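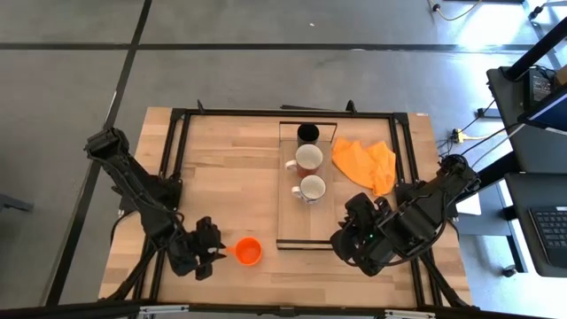

Quick one before I shut the laptop for the break. It's December 24, 2024 and I'm meant to be peeling potatoes.

So the cup racking numbers are in. Short version: relabelling helped, a lot more than the extra data did, and I'm a bit annoyed about how much of June I spent collecting extra data.

Background for anyone who skipped the last few posts. Two arms, one table, cups and mugs go into the rack. The policy is trained on teleop demos, nothing exotic, predicts a chunk of actions at a time. We call it Harby. Harby was fine at reaching and fine at placing and rubbish at the bit in between, where it has a handle in the fingers and has to decide it's really got it. It would close, wait, open, close again. Sometimes for ages. Chi-keung calls it dithering and the name stuck.

Chi-keung Chow's theory was that the dithering was ours. People pause when they teleoperate. You grab the handle, you squint, you fix your wrist, then you lift. All that dead time goes in as training data and the policy learns that the right thing to do after a grasp is nothing. Pretty obvious once somebody says it.

Two fixes, tested seperately:

Fix one, more demos. 64 new ones, same table, cups started in different spots.

Fix two, no new demos at all. Kedir Derese wrote a little script (Shek, in the repo) that finds the pauses and squashes them, but leaves the slow careful motion alone. Telling those two apart was the whole job. First version just went by speed and it ate half the placing motions. Cups dropped from a height. Loud. The second version looks at gripper force as well, and that one behaves.

Results, 31 trials each, same start positions for both. More demos: 8 failures from dithering. Squashed pauses: 1. The old policy was worse than either, but I ran that on the old gripper fingers so I'm not going to quote it next to these. Placing errors didn't really move, which I expected.

Caveats. One table, one rack, one set of drinkware. The orange cup is by far the easiest for the colour segmentation, so don't read anything into how nicely it does on that one. Black cup is still a pain, the inside and the outside look the same to the model and it goes in too deep. And I picked the pause threshold by hand after more than 7 goes at it, so there's some tuning to our own setup baked in there.

Next is trying Shek on the cloth folding demos. Not sure it'll carry over. People pause over cloth for actual reasons, they're waiting for it to settle, and if you squash that out you might teach it to grab too early. Kedir reckons it'll be fine. I have a coffee riding on it.

Script will go up in January once the comments are cleaned up, there's some swearing in tehre. Potatoes now.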